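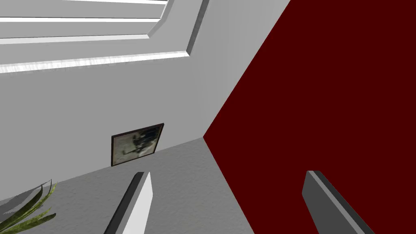 Gallery: Good Habits for Practice Rooms

Welcome to the Plondow gallery page! We build rendered rooms for robot arms to practice in, and over the last year we've ended up with a set of house rules for how those rooms get made, checked and handed on. Most people only ever read rules as a long sheet in a shared folder, so this page puts ours next to a view of the work. I (Maysoun) wrote the text, Ruairi Haldane fixed my spelling and argued with me about rule five.

If you're new to simulation, don't be put off by the word "rules." These are mostly small habits, and they're the kind you can pick up in an afternoon and start using the same day.

Wrist view, gripper open. Maroon wall on one side, gray wall with a small framed picture on the other, and both fingertips in sight with nothing between them.

The house rules, as they stand in version 11

1. Fingertips stay in view.
For any wrist camera, we want to see the tips of both fingers when the gripper is open. The bases can drop out of the bottom, we don't mind that at all. Check it open and check it closed before you save the camera position. I love this rule because it takes ten seconds and it has saved us from throwing away whole batches of runs.

2. Leave the odd angles in.
A wrist turns, so a camera on a wrist turns too, and walls and ceilings lean all over the place. New people always want to straighten things up! Please leave them. A room that looks fine from the doorway can have a gap between the wall and the floor that only shows when the arm looks at it sideways, and we want those views when we go hunting for problems.

3. Finish the ceiling.
My favorite. Early on we treated ceilings as a flat lid, and then we started looking at what the wrist camera was seeing between tasks. Lots of ceiling! So now the trim gets modeled properly, corners and all, with the light falling on it the way it falls on everything else. Molding is also a great place to spot a bad shadow setting.

4. Walls should be easy to tell apart.
Two neighboring walls in the same pale gray make it hard for a person reviewing a run to know which way the arm was pointed. A dark wall beside a light one does the job. Ruairi is very fond of the deep red and will use it in every room if you let him. Change the wall colors between room versions and write the change in the notes.

5. Art on the walls carries no words.
This was the argument. I like a poster with a title on it, they make a room feel lived in. Ruairi pointed out that readable text brings in questions about language, names and permissions that we then have to answer for every single room. So: blurry, mottled, wordless art. He was right and I've come round to it, and some of those smudgy gray ones are growing on me.

6. Plants are welcome.
Long thin leaves are hard to render well and they poke into places you didn't plan for, so they're a really good test. Put at least one plant where the camera can catch it. Watch for leaves going through the floor or through a wall, which is the mistake we make most.

7. Start from rest, hands empty.
Every run begins with the gripper open and holding nothing. If a task needs the robot to start with something in its grip, that's a separate room file with "held" in its name. Please don't flip a switch halfway through the setup and hope the next person notices.

8. Say that it's rendered.
Anything we share outside the team gets the word "simulated" in the caption or in the paragraph next to it. Good renders get passed along without their labels, and people planning a real work cell deserve to know what they're looking at. (Yes, this applies to our own gallery too. The view on this page is simulated!)

9. A pass in the room is a pass in the room.
We're excited when a task runs cleanly, and we say so loudly, with cake if there's any going. It still doesn't count as a safety check for a real arm around real people. The crew at the Buchanan workshop have their own sign-off for that, and our results go in as background reading only.

How we check a room

Two people look at each new room, and one of them can't have built it. The reviewer pulls 20 wrist views from random arm positions and goes through them with the rules open alongside. Anything odd gets a note with the view number. Then the builder fixes it and the same 20 views get pulled again, so you're comparing like with like.

We name rooms in plain words with a version on the end. Kiro is our small living room and Leso is the long one with the kitchen counter. When a room changes, even if it's only a paint color, the version goes up. Our log has 2,049 entries in it now and you can search it by room, by rule or by who made the fix. I spend more time in there than I should.

Using these rules yourself

Please do! Copy them, change them, cross out the ones that don't fit your setup. If your camera sits on a pole instead of a wrist, rules 1 and 2 need rewriting, and we'd be really happy to see what you come up with. Notes and corrections can go to me or to Ruairi through the contact form.

Next up for version 12: mirrors and glass doors. We have a draft, and we already disagree about it.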